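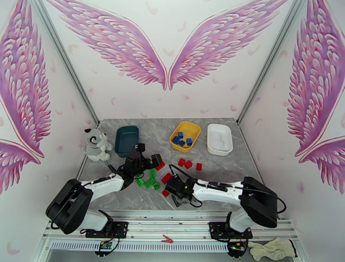
By Saodah Goh

June 2021

Print | E-mail

I had been meaning to get to the Bretine open day for years, and this time I finally made it, on the early bus out to Cloro with a cheese roll and a notebook. Bretine prints walls. Backdrops, panels, liners for display cases, the insides of play corners and shop windows – anything flat that needs a pattern on it ends up on one of their long tables. They take up the old seed warehouse at 44 Onder Road, and once a year they open all 9 rooms and let people wander about and touch things. I loved it!

You sign in at the front and get a sticker with your name on it (mine said Sarah, fine by me). Then you're more or less on your own. I started in the pattern room, where the drawers go up to the ceiling and hold 242 designs on sample cards. Lemons, brickwork, rain, a very good one of folded shirts. Anselmo Lorente was on duty there and kept pulling out more drawers for anyone who showed the slightest interest, so I was in there much longer than I'd planned.

But the wings! I'd seen them on the flyer and thought, well, pink wings, all right. In person they are something else. They run over all three white walls around a tabletop, with the biggest pair on the back wall, pink and magenta, feathers sweeping up and out toward the corners. On each side wall there's a tall wing and a smaller one under it, and little loose feather shapes are sprinkled over the white in between. I stood there trying to work out where the repeat was and never found it. Kirstin Pollock, who drew the pattern, told me she did the small feathers last, in one evening, after the big wings had taken her most of January. I would have guessed the opposite.

The tabletop is gray with a marble pattern, and it calms the whole thing down nicely. With so much pink standing up around it you want something quiet underneath. And then the toys on it bring the color back: red cubes scattered over the middle, a cluster of bright green interlocking blocks, small blue cubes gathered up in a yellow bin at the back. There's a dark teal bin next to that and a white tray on the other side, both with nothing in them, and I'll admit my fingers itched to sort the reds into one or the other. (Teal, I think. Red in teal would look wonderful.) In the back corner sits a gray-and-white plush with dark ears. Dog or raccoon? The two kids beside me argued about it all the way to the next room and I was no help at all.

Kirstin and I got talking about bins, of all things. She says people choose a wall first and then put any old container in front of it, and she'd like them to try the two together before they order. She had a point. The yellow bin is a plain rectangular thing, and in front of those wings it looks as cheerful as a lemon. I've got one not so different under my sink at home full of dishcloths, and I'm seeing it with new eyes.

After that came the cutting room, which smells of warm paper, and the color room, where Saeed Mahmoudi let us mix our own pink on a card. Mine came out closer to salmon. He was very kind about it and wrote the recipe on the back, so I can have it again if I ever want it. Next door there was a table of samples from Pillai, the small firm down the road that makes tabletops for them: speckled ones, a green like pond water, a pale stone I kept going back to. You could lay pattern cards on them and swap them around. Do this part early if you go, it was three deep by noon.

Lunch was soup in the yard. Thodoris Liapis gave a short talk by the loading door on how panels get rolled and shipped, and he was funny and quick and had us all holding one end of something. He mentioned they'd had 615 people through at the last open day before this one. It didn't feel crowded to me except at the samples table.

I came away with a roll of offcuts, some wings among them, for two dollars. They're on my kitchen table now, under a pile of cookbooks to get them flat, and the inside of the pantry door is first in line.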